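Flirnura level editor: save files growing on every build, load times over a minute (SOLVED, long write-up)
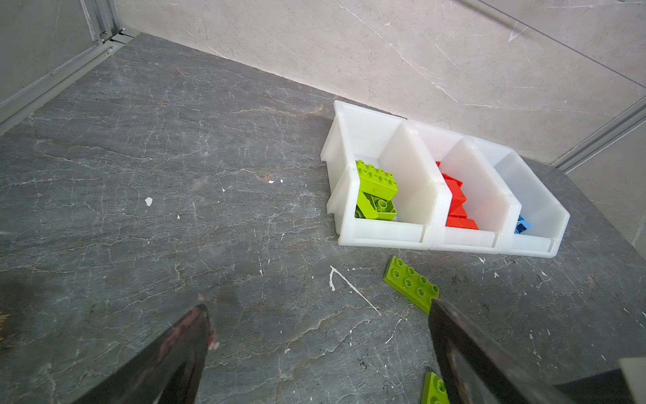

Three bins in a row at the back of the tabletop.

Opened by Theano Tzanetos, Thu 27 January
Project: Veria (puzzle platformer, PC build)
Status: Solved
14 comments

Theano Tzanetos
Hi all! First ticket here, and I love this editor, so please read this as a bug report from a fan. Our project file for Veria was 2 MB when we started in September. It is now 849 MB and the art folder has barely changed. Every time I hit Build it gets a little fatter, and opening the cave level takes over a minute on my machine (it used to be a couple of seconds).

What I've tried so far:
- cleared the cache folder and restarted
- turned off autosave
- reimported all the textures
- opened the project on Nabil's laptop, same thing

A brand new empty project builds fine and stays small, so it has to be something we did. I can send the build log if anyone wants it, it's a monster.

Nizar Jaber (support)
Thanks Theano, great first ticket! Yes please to the log. Could you also open the scene inspector, choose Show Hidden, and tell me how many objects the cave level lists? And which plugins do you have turned on?

Theano Tzanetos
Log attached. Show Hidden says 1,056 objects!! I placed maybe a tenth of those by hand. Plugins are Boster (for the lighting) and the stock dialogue one.

Nabil Harb
I'm on Theano's team, jumping in with one more clue. I scrolled through the hidden list and almost all of it is called "probe_copy" with a number after it. They all sit at the same spot, right on the start door. If I delete them by hand the level opens instantly, which was a very happy moment. Then I built again and a fresh batch of 100 came back.

Nizar Jaber (support)
Oh, that is a wonderful clue, thank you Nabil! Those are light probes. Boster makes a set before each build and is supposed to throw them out when the build ends. Your log shows the cleanup step getting skipped with "parent locked". Is the start door locked in the scene tree?

Theano Tzanetos
It is! I locked it ages ago so I'd stop dragging it by accident.

Rima Zoubi
Same thing in our game, Nasrallah, and we also have a locked door at the start. Unlocking it stopped the growth for us. Following this one closely!

Nizar Jaber (support)
Reproduced it here on a clean install. Steps that should sort you out for now:
1. Back up the project.
2. Unlock the start door.
3. Show Hidden, search for probe_copy, select all, delete.
4. File > Compact Project.
5. Build twice and compare the file size after each one.
Don't skip the compact step, deleted objects stay in the undo store until you do it.

Theano Tzanetos
Did all five. Two builds in a row, same size to the byte, and the cave level pops open before I can reach for my coffee! I'm so pleased. Is there a way to keep the door locked, though? I will absolutely drag it again.

Ayman Akl
Put the door inside an empty group and lock the group. Boster attaches the probes to the object itself, so the cleanup runs fine. We do this on every level.

Theano Tzanetos
Works perfectly, thanks Ayman!

Nizar Jaber (support)
Lovely trick, I'm adding it to the help page. The proper fix is in review for the next patch, and cleanup will unlock and relock the parent by itself. Marking as solved, but reply if the file starts growing again.

27 people found this helpful
6 shares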